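The Memory Job

I'd been at Poojary Repairs for six weeks when Kamala Acharya came in from the yard, still in her coat, and told me I was going to be the control group.

"The what?" I said.

"You and Mustesow. Same job, same benches. Torquil wants to know if he can put it on the shop floor by December."

Mustesow was the arm. It lived at the far bench next to the kettle, and I'd got quite fond of it by then, mostly because it was the only thing in the building worse at the work than me. It could wipe down a worktop (lovely job, better than mine). It could put screws in a tray. Once it folded a tea towel, and Solange was so pleased she rang her mother in Rennes! But then somebody gave it a mug to wash and it held the mug under the tap for ten minutes, very tenderly, with the water off.

So, memory sticks. Old desktops came in by the pallet from offices and schools, and before they went out again each one had its memory pulled, tested and put back. Torquil Gourlay owned the place and had worked out what he paid people to do this, and he'd written the number on the whiteboard in red. He never said anything about it. It just sat there while we ate our lunch.

Solange Huet had been teaching the arm for most of the summer. She talked to it in French when it went well and in English when it didn't, and I learned a good deal of English that way.

"The pulling out, fine," she told me. "The putting in is a pig. You feel when it goes. How do I tell it what you feel?"

I had a think. I'd only learned it myself a fortnight before, from Nerys Phillips, who'd stood behind me and said "harder, love, harder than that, you're not tucking it in for the night" until the thing clicked and I nearly jumped out of my skin. Before that I'd been stopping every time it got stiff. You're frightened of snapping the board, you see. Everyone is.

"Tell it to be braver," I said.

She wrote that down, which made me feel very grand.

We started after lunch. Nerys did the timing on her phone and Kamala had a clipboard with nothing on it. I had a stack of cases to my left, Mustesow had its stack, and off we went. I wish I could say it was neck and neck. I'd done three before the arm had finished making up its mind about the first one. It would come down over the case, stop, go up a bit, come down again, like my grandad getting into the sea at Tenby.

But I kept looking over. I couldn't help it! There were all those wires in the way, and it was going in between them so carefully, with the stick held up by its fingertips. 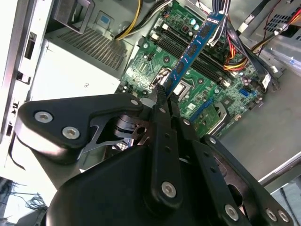 Mustesow with a blue memory stick over the green board.

I stopped working. I know I wasn't meant to. Nerys said, "Clock's running," and I said, "Yes, hang on," and went and stood next to Solange, who had both hands over her mouth.

It turned the stick a little. It went down and touched the slot, and the board bent a tiny bit, the way they do, and the arm stopped dead.

"Allez," said Solange through her fingers.

It came back up. It went down again in the same place and stopped at the same point, and I knew exactly what that was. That was me, two weeks ago, with my tongue between my teeth.

"Harder, love," said Nerys from behind us, and I don't think she knew she'd said it out loud.

Third go, it pushed. One end clicked. The other end didn't, and it let go anyway and swung off to the tray, as pleased as you like, leaving the stick poking up at one side.

"Is that a pass?" said Kamala, pen ready.

"Half," said Solange.

"There isn't a box for half."

I reached over and pressed the high end down with my thumb. Click. It took no time at all. Torquil had come out of the office by then, and he looked at my thumb, and at the arm, and then for quite a long while at the red number on the whiteboard.

"How many did the lad do?" he asked.

"Three," said Nerys. "Then he went sightseeing."

Torquil went back in and shut the door. Solange was already typing. I put the kettle on, which meant leaning round Mustesow, and it had gone back to the first case and was hanging over it, coming down a bit and going up a bit.

"Four sugars in mine," said Nerys. "And get back to your bench."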